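Packing Room › Mailing Bags › Mondari Clear-Grey Garment Mailer

The Mondari garment mailer is a lightweight plastic bag for posting folded clothes. It takes one shirt, a thin jumper or two T-shirts, and it lies flat on the bench while you fill it. We sell it in packs of 28 and in cartons of 266.

The bag closes with a peel-and-seal strip. Fold the flap over once, press from the middle outwards and leave it for a few seconds before you put the label on. The strip is meant for single use, so a bag that has been opened won't close properly again. For returns, order the Tokton version, which has a second strip under the first.

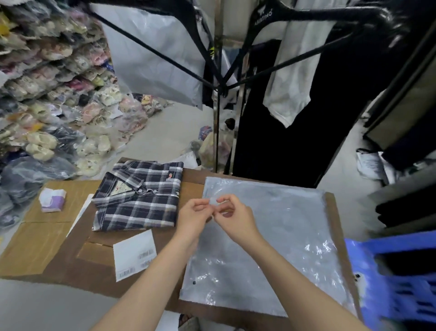
Page last changed: November

Shipping labels stick best to the smooth side. Keep barcodes away from the fold — a crease through the lines is the usual cause of a parcel being held back at the depot. If you print on plain paper, use a clear document pocket instead of tape.

Store cartons indoors and out of direct sun. The adhesive keeps for 10 months from delivery. In a cold stockroom, bring a pack into the warm before you start, as the strip grips less well at low temperatures.

Orders placed before 2 p.m. leave our Wosdale warehouse the same day. Unopened cartons can be returned within 28 days. Part-used packs can't be taken back unless the bags are faulty — in that case send a photo of the seal to Trinh Tô in customer service and keep 7 bags from the same pack for checking.

Filed under: Postal Packaging, Clothing Sellers, Peel and Seal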